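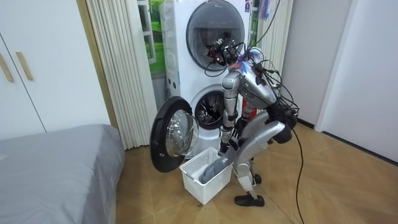

Figure 3. Laundry corner with two stacked machines, a lattice-sided basket on the floor, and a gray cloth over its near rim. The door of the lower machine is open.

Search this journal Go

Small Rooms, Full Baskets: How Home Laundry Gets Done in Tight Spaces
Dendesis Papers on Everyday Living
By A. Owusu, May

4. The basket, the door and the floor between them

Of everything we looked at in this study, the few feet of floor in front of a washing machine gave us the most to talk about. We had gone in expecting to write about machines and cycles (and the first draft of our survey was nearly all about temperature settings!), but the households in Skarnavach and Otura kept steering us back to the basket. Where does it go? How close to the door? Can you leave it there while you answer the phone, or will someone trip over it? These are small questions, and they turned out to be wonderful ones.

4.1 Stacked machines and the loading zone

Stacking is the usual answer to a small laundry room. One machine sits on the other, the pair rises up the back wall as a single tall column, and the floor that a second machine would have taken is given back to the room. Figure 3 shows an arrangement of this sort. The cost is that both doors now open over the same patch of floor, which we call the loading zone. Whatever is going into or coming out of either machine has to pass through it, and so does the person doing the work.

We received 249 completed laundry diaries from homes with stacked machines. The diaries were a joy to read. People drew little maps in the margins, with arrows for the door swing and a square for the basket, and several of them redrew the map halfway through after trying something new. In nearly every map the basket was on the floor inside the loading zone, close against the lower machine. A smaller group kept it on a stool or a shelf to one side, and a handful used the top of a nearby chest.

The floor position has a lot going for it. With the basket directly in front of an open lower door, a wet sheet can be drawn straight down and out, and a sock that slips free lands in the basket or right beside it. Diary keepers called this "pouring" the load. The trouble comes with the upper machine. Its door is well above the basket, so each item travels a long way down, and the basket itself now takes up the place where a person would like to stand. The feet end up behind it or to one side, and the body leans over the top. Most of the complaints we read about sore backs came from this one posture.

4.2 Bending

We asked each household to mark a tally whenever someone bent below the waist during a load. Some of these tallies are surely low, as it is easy to forget a pencil when your arms are full of towels. Still, the pattern held up across both towns. Loads moved in armfuls took far fewer bends than loads moved piece by piece, and the last few items took more bends than all the rest. Small things gather at the bottom of a basket. Reaching them means going all the way down, often with one hand steadying the rim.

Raising the basket helped, though less than we had hoped. A low stool brought the rim up to a comfortable height for the lower door, but in the narrowest rooms the stool and basket together blocked the door from opening fully. One household in Otura solved this with a folding stand that hooked on the wall, and we were so taken with it that we asked for a second visit just to measure the bracket.

4.3 Baskets with open sides

Open-sided plastic baskets, with rows of small holes in a lattice, were the favorite in both towns. They are light, they let air through to damp cloth, and you can tell from across the room whether the load is dark or pale. Solid tubs came second and were liked mostly for hand washing. Fabric bags were common for carrying but rare at the machine itself, where they tended to slump just when both hands were busy.

Shape mattered more than we had guessed. A rectangular basket can be set square to the machine, and many people told us that they line it up that way without thinking. In practice it drifts. A knee nudges it, or a heavy towel pulls at one side, and by the middle of the load it sits at a slight angle. We grew quite fond of this drift! It tells you which side a person works from, and in the follow-up visits we started to note the angle before we noted anything else.

Draping is the other habit worth recording here. Large soft pieces seldom go all the way into a basket in one go. They fold over the near rim, with part inside and part out, and they can stay like that for quite a while. Some diary keepers found this untidy. Others did it on purpose, hanging the biggest piece over the rim so that it could be picked up first. We tried the second method ourselves in the Dendesis test room and now use it at home.

4.4 What the diaries leave out

A diary records what its keeper notices, and people stop noticing a room they use every day. Very few of the maps showed cords, drain hoses or the strip of floor behind the door, although our visits found all of these affecting where a basket could stand. Shoes were missing too. Several people wore slippers for laundry and firm shoes for the rest of the house, and they told us so only when we asked about slipping on a damp floor.

The sample also leans toward smaller households. Of the 200 homes that agreed to a visit, most washed for one or two people, and a family of six with the same stacked pair would face a different afternoon entirely. We would love to see the diary method tried in larger homes, and in buildings where the laundry room is shared and the basket has to travel up and down stairs. The blank diary sheets and the instructions for drawing the margin maps are in Appendix B, and readers are welcome to copy them.

Section 5 turns to folding, and to the question of where a clean load waits.

Contact the editors | Copyright Dendesis Papers | Back to top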